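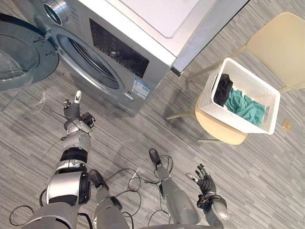 Dirk Van den Broek told us at our first meeting that he had stopped believing any robot demo shorter than an hour, and that a machine which gets the laundry right while the sales team is watching had taught him very little. We hired ourselves out to him anyway, and he still sends us work.

About Sustel

Sustel looks into robot faults. We don't build robots, we don't sell them and we take no commission from people who do. Companies come to us when a machine has done something it shouldn't have, or has stopped doing something it should, and the explanation they were given doesn't hold up.

Most of our cases now involve household work, laundry above all. We have our doubts about how close this is to being ready for family homes. Loading a washer sounds easy until you list what can go wrong: a door pushed past its hinge, a sleeve caught in the gasket, fingers closing on a rim when the software believes they are closing on a shirt. Soft fabric hides the hand from its own sensors. Cables on the floor are a trip risk for anything with feet, and for the people standing near it.

How we got started

The case that set us up was Zulau. A two-armed machine running the Zulau control package froze with its hand inside a drum and kept squeezing. The emergency stop cut the drive to the arm, as promised. It did not open the hand. It took 19 minutes to get the fingers off the gasket, and the first report blamed "operator handling."

We read the logs. The grip force had been climbing for 12 seconds before anyone touched the stop button, and the limit meant to catch it had been switched off in an update the previous January. The operator had done what the manual said. Zulau rewrote the report and put the limit back, in that order, and we still think it was the wrong order.
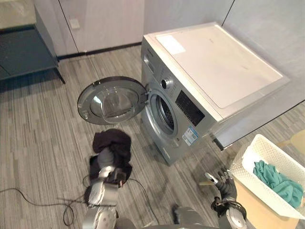 Since then we have insisted on repeating a fault before we sign anything. If we can't make it happen again, we say so in writing and the case stays open. Clients don't always like this. Van Beek waited 5 weeks for us to close a wrist fault that its own engineers had called fixed on the first afternoon - it came back on every long run, and the cure was a new connector.

What we do

Fault investigation, on site or from logs.
Stop and release testing for arms and hands.
Second opinions on supplier reports.
Written advice before a trial with members of the public.

What we don't do

We don't certify. We don't write "safe for home use" on anything, and we have turned down 2 clients who asked. Gornel wanted the phrase for a brochure. We offered them a list of the tests their machine had passed and the ones it had failed, and they went elsewhere.

Working with us

Send the raw logs, uncut, along with the software version and the name of whoever was closest to the machine. Please don't restart it or tidy up first. A summary from the supplier is welcome but we will read it last.

Page last changed 30/10/2019.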